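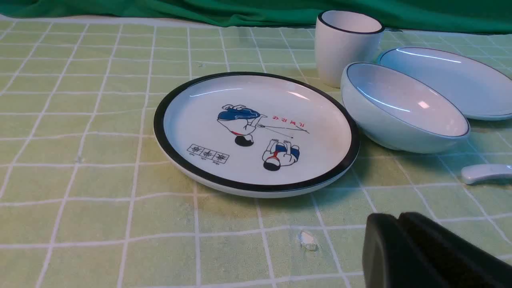
6.2 Rim Grip Test

1. Home the Morkard arm and set jaw force to 20 percent.
2. Jog the open jaws over the rim until one finger is inside the bowl and one outside. 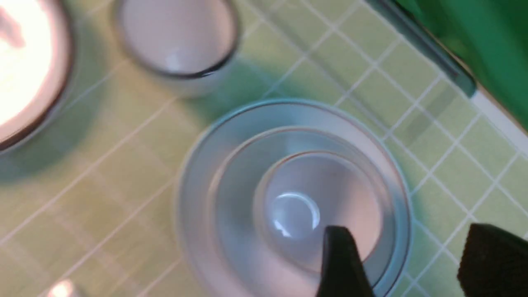
3. Close at low speed. Stop at first contact – do not press down.
4. Lift 18 mm, hold, then lower and open.
5. Save the pose to slot 111.

Note: Clear glass may give false depth readings. Enter the rim height by hand.

Caution: Keep hands away from the table while the motors are on.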